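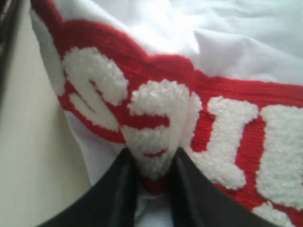 Skostow is our cloth-handling cell at the Rorkedport shop, and this README covers how the gripper and wrist camera on it are set up and kept in shape. Most of what we run through it is used clothing, and we love the awkward pieces best! A white garment with a thick red knit patch and fluffy raised letters is a great test of the fingers, because the pinch has to gather the knit and the lettering together, and you can see one of the letters squeezed up into a mound right where the two black fingers come together. If your own setup can take hold of something like that without snagging the loops, the plain stuff will be a breeze.

Version of 2019-11-29. Replaces the notes from May, which still had the old finger spacing in them. Please throw those out.

What's in the folder

setup: finger offsets, camera mount drawing, home position
grips: 174 recorded grips, one subfolder each
wear: close-ups of the finger edges, taken at every service
nallance: config files for the Nallance controller
log.txt: every change to the cell, newest first

Setting up the fingers

Power down and let the air bleed off before you touch anything. Slide each finger onto its carrier until it seats, then snug the screws by hand. Close the gripper slowly on a strip of copy paper. The tips should hold the strip evenly from side to side. If one corner slips out, loosen that finger, square it up and try again. Tighten the screws fully only after the paper test passes, then run the test once more.

Both finger tips must show in the camera view at the bottom center, leaning in toward each other. If one sits higher than the other, check the camera bracket first. It gets bumped a lot, and we once spent a whole afternoon shimming a finger that was perfectly fine.

Regular care

Every 8 hours of running: wipe the fingers with a dry lint-free cloth, and pull any threads out of the carrier slots with tweezers. Chenille and terry shed like crazy.

Every 1,000 grips: take the fingers off, run a fingernail along the beveled edges and feel for burrs. A burr you can barely feel will still catch a loop. Dress it with fine paper, wipe, refit, redo the paper test. Photograph both edges for the wear folder.

Swap the pads on the carrier after about 6 services, sooner if they look shiny.

Known problems

Bright white cloth can wash out near the top of the view. Drop the exposure one step in the Semple viewer and leave the gain alone.

The home position drifts a little after a cold start. Cycle the wrist twice before you record.

Grip force in the early subfolders was logged in raw counts. The conversion is in setup/force.txt and we'd be thrilled if someone checked it against their own gauge.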